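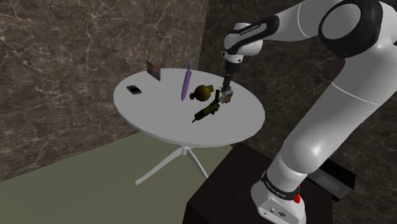

I've been using the trial of Sedum for two weeks now, and I said I would write up what I think before it runs out. Sedum is a simulator for robot arms, sold by a small firm called Jemis. You pick a room, put a table in it, drop some objects on the table and practice picking them up. The full license is $125 a year for one person.

Setup was easy. The download is large and my connection out here in Skundstead is slow, so I left it going overnight and had a working arm before breakfast. The object library comes with 991 items. I went for awkward things on purpose — an angle grinder, a transformer with its pins sticking out, some purple pieces with a curve to them. A plain cube will make any gripper look good.
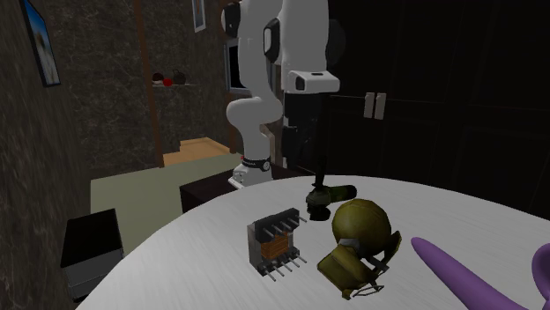

The grinder took me most of a weekend. Its weight isn't spread evenly, and if I closed the fingers too far back on the handle it swung and slipped out. I raised the friction setting and that helped a little. What helped more was moving the grasp point forward and slowing the lift. I ended up with 42 saved attempts, and the last few are ones I would show to somebody.

The wrist view is what I'd pay for. With a part that has pins, the room view is no use for judging the last bit of distance, and I kept switching over to see the gap. You can save either view with the run.

I have two complaints. The manual skips over the contact settings, and the search box in the library only matches exact names. I wrote to Jemis about the search, and they told me a fix is planned for May. I also don't like that the trial deletes your saved rooms when it ends. Export them first.

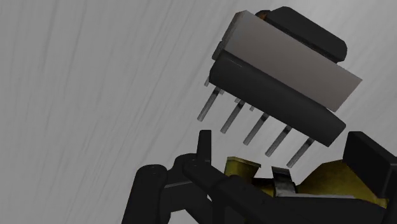
Isabelle Petrenko wrote in to say that she had the same trouble with contact settings, and that the defaults are too soft for anything with thin metal parts. She doubled the stiffness, cut the time step in half and got steadier results, though her runs took longer. I tried her numbers last night on the transformer and I'm keeping them.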